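Branum: a word list for reading old recipe cards

Hi, and welcome to my pile of kitchen words. Branum is a plain list of abbreviations, measures and odd spellings that turn up on handwritten recipe cards, with a best guess at what each one means. I started it when I inherited a tin of cards from my aunt and couldn't make head or tail of "1 sc. fl., butter sz. egg."

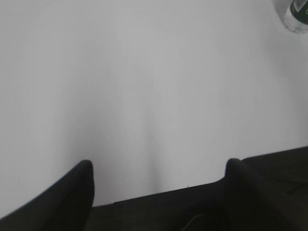
What's in the folder

words.csv is the one you want. It has 240 entries, one per row: the spelling as written, what I think it means, a modern amount in grams or milliliters if there is one, and a notes column where I ramble. The file sources.txt says which batch of cards each spelling came from, and maybe.csv holds 16 entries I just can't settle (if you know what "kn. of lard, Mavham style" means, please write to me!).

Where the words come from

Three batches so far. My aunt's tin came first, then a box Benedita Tavares picked up at a yard sale in Mavham, and then Imke Voß typed up her grandmother's notebook, which is half in German and a total joy. Imke's rows have "de" in the language column. Everything else is English, or something close to it.

How I picked the amounts

A "teacup" is the one everybody argues over. I went with 200 ml, mostly from baking the same tea loaf over and over on Thursday nights until it stopped sinking. Demyd Levchenko thinks that's too big and he may well be right, so his number is in the notes column next to mine. For "slow oven" and "quick oven" I give a range. Old ovens were moody and so is mine.

Things to watch out for

Some cards use T for tablespoon and some use T for teaspoon, and one card manages both! Check the salt before you trust me. Spellings are kept exactly as written, so you'll find "vanila," "vinilla" and "vanella" on three separate rows. Please don't tidy them up, that's how the search works.

Opening the file

It's UTF-8 with commas. If Imke's umlauts come out as garbage, your spreadsheet program is guessing the encoding wrong, so use its import menu and pick UTF-8 by hand.

Adding your own

Send me rows in any shape you like, even a photo of the card if your handwriting reading is better than your typing. I'd love to get to 1,000 entries one day. Ieva Kütt checks new rows with me in April, so anything that comes in after that waits for the next round.

Use it for whatever you want, cookbooks included. A mention of Branum would be nice.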